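Rorside Parish Hall – refurbishment and local history room
Progress report to the Hedatby Fund, Sep 30, 2024 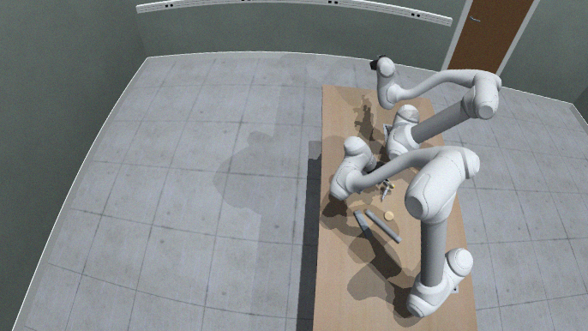
1. Summary of the period

Work on the main building is on programme apart from the roof over the old kitchen. The grant has been spent on the items agreed, with one change to the order of work, set out in section 3. We are not asking for any change to the total.

2. Work completed

The rear gutters and downpipes have been replaced. Bonitz finished the repointing on the north side in July and came back to redo a short stretch under the eaves where the first mix had dried too pale. The 1894 date stone was cleaned by hand with water and a soft brush, and left otherwise as it was.

Inside, the damp plaster in the lobby has been taken off and the wall left to dry. Readings are coming down slowly. We will not replaster until the surveyor is content, and the hall can stay open meanwhile using the side entrance.

The parish papers have been moved out of the loft. There are 441 items on the list so far, mostly minute books, rate receipts and letters about the water supply. A few of the minute books have mould on the boards and are being kept apart from the rest.

3. Change to the order of work

The kitchen roof was due to be stripped this summer. Kovačević, the roofing contractor, found that two of the joists had gone soft at the wall end, and work stopped while these were looked at. The repair is small but needed a new drawing and a fresh visit from building control – that took five weeks. We brought the shelving for the history room forward to use the time.

4. Money

Extra timber and labour for the joists come to £2000. This will be met from contingency. All other lines are within budget. Invoices up to the end of July are enclosed, and the later ones will follow with the next claim.

5. Next period

Kitchen roof stripped and re-laid before the frosts. Lobby replastered, if dry. Listing of the papers to carry on through the winter, starting with the water supply letters, as the school has asked to use copies of them in the spring term.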